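Shelving Paperbacks with Two Kinds of Finger Plates
Term project report
Yesenia Cervantes and Benito Robles

3. How we ran the comparison

By the time we got to the real trials we had already spent most of the budgeted weeks on cabling, so we kept the plan simple (our advisor, Maricruz Ledesma, had been gently telling us to do that since December!). We compared two sets of finger plates on the same parallel gripper. The first set, which we call the Ascombe plates after the shop that cut them for us, is solid and smooth. The second is the Pellegrini set, with slots cut through the plates. Everything else stayed the same: same arm, same controller gains, same shelf, same book.

We picked a paperback on purpose. A hardcover is a kind thing to hand a robot, stiff all over and happy to be squeezed anywhere you like, while a paperback bends at the corners and tends to slide against its own pages. We also wanted a shelf that would push back a little, so we chose the old wooden unit with the notched rails instead of the flat white bookcase we had used in the spring.

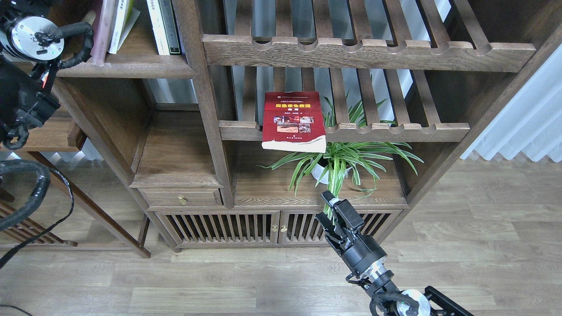 Each trial began from the same home pose and ended when the operator called it, either as a placement or as a miss. We gave each plate set 8 trials, and we swapped operators halfway through so that neither of us could get too comfortable. Benito is a good deal more patient than I am at the controls, and I wanted that spread evenly over both sets.

The grip force was the setting we argued over most. Our first value came straight from the bench tests with a foam block, and it was much too eager for paper. We came down in small steps until the controller read 489 on its own internal scale, which has no units we could ever find in the manual, and we left it there for every trial in this report.

4. What the operators noticed

The hard part was the last bit of travel toward the rail. The plates have to keep hold of the book low down while the arm eases it forward, and from the head camera it is surprisingly difficult to judge how much room is left. Both of us fell into the habit of slowing down far too early and then creeping.
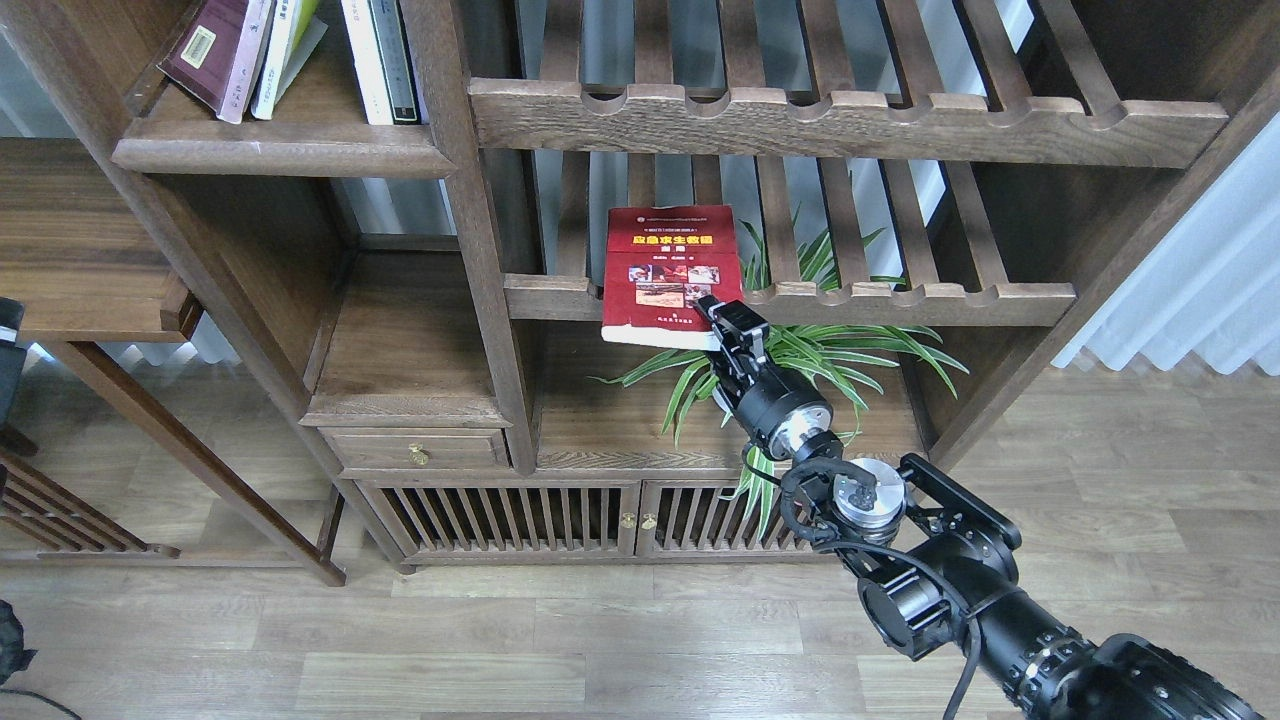

Elvia Serrano, reading our draft, wrote in the margin that we were blaming the camera for something the wrist was doing. She thought the small roll error at the wrist would tip any flat object, whichever plates were fitted, and she asked us to check it before saying anything about slots. We did check, a bit sheepishly, and she was right that the roll offset was there. We corrected it and repeated both sets from the beginning, so the numbers below all come from after that fix.

5. Results

The slotted plates gave 5 clean placements and the smooth plates gave 4. We know very well that a difference of one trial is no difference at all, and we would ask the reader not to quote it as a win for anybody. What we can say with more confidence is that the slotted plates felt easier to recover with. When the book began to turn, a small correction usually brought it back, and with the smooth plates we more often had to let go and start over.

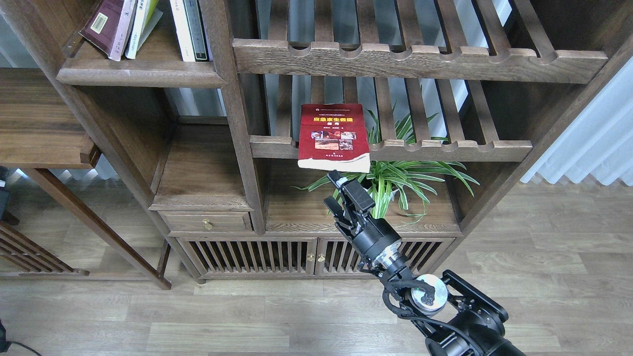 Figure 3. Slotted finger plates gripping the paperback at its bottom edge, against the lower notched rail.

6. Things we would change

We would like to put a second camera down low, looking along the rail, and to try a thin rubber lining on the smooth plates. Cirilo Cárdenas has offered us the Basisham controller for a few weeks, and it logs force properly, so the next report should have a number with actual units attached to it. The wrist calibration will go at the top of the checklist, in large letters.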